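### 4.3 Failure during the hanging task
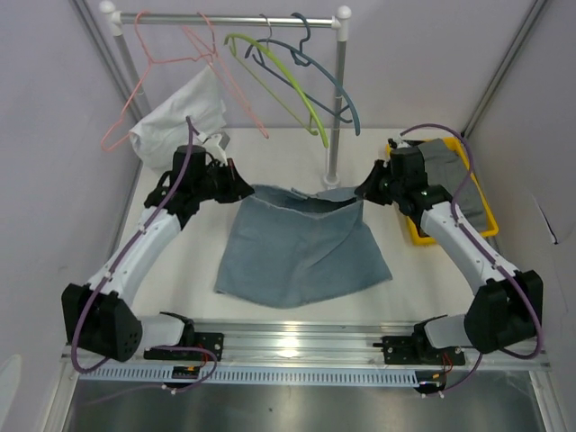

**Figure 3.** Two-arm workspace with the denim piece on the table, the hanger rack behind it and the yellow tray at right.

We ran 2673 trials on the Podau cell, of which 1765 used cloth that had not appeared in training. Most failed trials were ordinary misses: a gripper closed beside the fabric, or the cloth slid off the hanger before release. These are covered in Section 4.2. This section deals with a smaller group of 12 trials in which an arm kept pulling after it should have stopped.

In each of these trials one gripper had hold of a corner and the other was reaching for a second grasp point. The controller received a stale position for the reaching arm and judged it to be further from the cloth than it was. Both grippers then closed on the fabric and the arms moved apart to flatten it. With light cotton the cloth slipped out and no harm was done. Denim did not slip. The motor current rose past the soft limit and stayed there until the operator pressed the stop button.

The soft limit was meant to open both grippers. It did so in bench tests, where each arm was loaded by itself. In the cell, the limit was checked against the average current of the two arms, and a high reading on one side could be hidden by a low reading on the other. Costel Krasniqi found the fault in June while going through the Shehu logger output line by line. The averaging had been added to quiet false alarms from the gripper motors and was left in when the second arm was installed.

Two of the 12 trials caused damage. In one, a finger mount cracked at the screw hole. In the other, the rack was dragged forward and a hanger fell onto the table. No one was hurt. The operator, Lumturie Popescu, was seated outside the enclosure both times, but her log notes that she had reached in to straighten a cloth shortly before the second event. We treat that trial as a near miss.

Three changes were made. Current is now checked per arm at every control step. A position older than two control steps halts both arms. The operator must also hold a switch down before reaching past the front rail, and the motors stay disabled until the switch is released and the run is restarted by hand.

After the changes we repeated the denim trials with the Gastavard grasp planner and the same starting poses. The limit tripped 11 times and the grippers opened each time. We did not repeat the tests with the Zusavero planner, whose grasp timing is different, and the results should not be taken to cover it. Stretch fabrics also remain untested. They load the motors slowly, and a fixed current limit may trip too late to protect the finger mounts.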